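## 5. Teaching a Task by Remote Control

Now you get to drive! In this section you steer the simulated Brorix arm yourself while Bretel records every move. Good demos come quickly once your hands learn the controls, so expect your first few to be clumsy and don't worry about keeping them.

### 5.1 Load the practice kitchen

1. Plug in both hand controllers and start Bretel.
2. Open **Scenes > Meireles > Corner Counter**.
3. Wait for the status light to turn green. The first load can take 44 seconds.
4. Turn the view until you can see both arms of the counter, from the red object near the left end to the green bottle near the right.

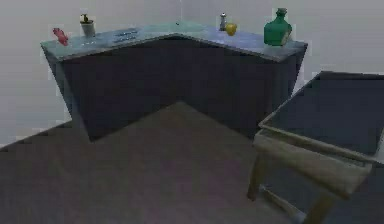
### 5.2 Record your first demo

We like to start with the yellow fruit. It sits right up against the silver-gray shaker, so you get to practice a careful approach straight away.

1. Type a task name, such as `fruit_to_left_arm`.
2. Squeeze the right trigger halfway to take control.
3. Press **A** to start recording.
4. Bring the gripper down over the fruit from the side away from the shaker. Go slowly for the last stretch.
5. Squeeze the trigger fully, lift straight up, and carry the fruit over to the left arm of the counter.
6. Set it down, open the gripper, and back away before you press **A** again.

**Note:** Pauses are recorded too. If you need to think, press **B** to hold the recording — the arm stays where it is.

**Caution:** Never switch from simulation to a real arm while you are holding the trigger. The arm will jump to match your hand.

### 5.3 Keep or toss

Play each demo back at normal speed. Keep it if the grasp is clean and nothing else on the counter gets bumped. Press **X** to delete the rest.

Save at least 34 good demos before you train. Choose **Shuffle** after every 5 so the objects start in new spots, then export the set to Clakance with **File > Send**. Watching the arm try your task on its own for the first time is a real thrill!

If the export stops with error 1008, a demo has no task name. Add one and send the set again.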